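Reading time: 12 min

4. Comparing the two grippers in simulation

We began, as one does, with the firm belief that the choice of gripper would make little difference. The Prollevari is a parallel gripper that came with the arm model and has been in our repository longer than either author. The Bultus is newer, has softer contact parameters and arrived with a manual that disagrees with itself on the maximum opening. Both were run in the same simulated room, on the same arm, with the same controller and the same friction settings. Hsu set the friction in February and has asked that it be left alone.

Each trial starts with the gripper open over the table. The controller is given the pose of the target with noise added, lowers the wrist, closes, lifts and holds for 16 control steps. A trial counts as a success if the target is still held at the end of that period. Targets that leave the table at speed are counted as failures, although Hjaltested argued for a separate category.
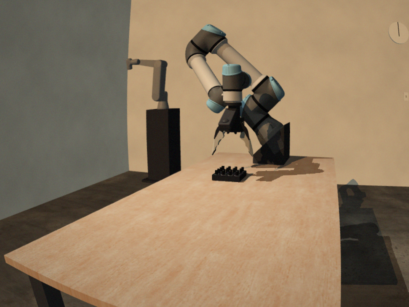
Figure 3. Simulated workcell with the gripper open above a studded black block.

We ran 916 trials in all, split evenly between the grippers. Starting poses were drawn once and shared, so that neither gripper could blame its luck. The Prollevari did better on low, flat targets when the pose noise was small, and worse on nearly everything once it was not. The Bultus forgave sideways errors of up to 12 mm but was slow to settle, and on 30 trials it was still settling when the clock ran out. We counted these as failures too, with some sympathy.

4.1 Camera placement

Pose estimates came from a simulated camera, and its placement turned out to matter more than we had budgeted for. From the side, the gap between the fingers and the tabletop is easy to judge and the distance along the table is not. A high view reverses the problem: the position of a target on the wood is plain, but the gripper covers part of the very thing it is meant to pick up. Cast shadows did not help. The Mahmoud segmenter, trained under flat lighting, was fond of labelling the arm's shadow as a second arm - a generous reading, but no use to the planner. We turned its confidence threshold up until it stopped.
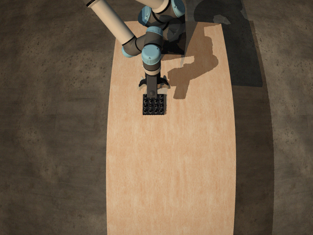 4.2 Controller settings

Both grippers used the Rendstead impedance controller with its default gains. We did try tuning them. The tuned gains favoured whichever gripper had been tuned last, so the defaults were put back and are used for all results in Section 5.

Related items
Soft fingertips and hard tables: a short survey
Choosing friction values you can defend
Pose noise in simulated picking tasks
Two cameras or one? Notes on occlusion at the wrist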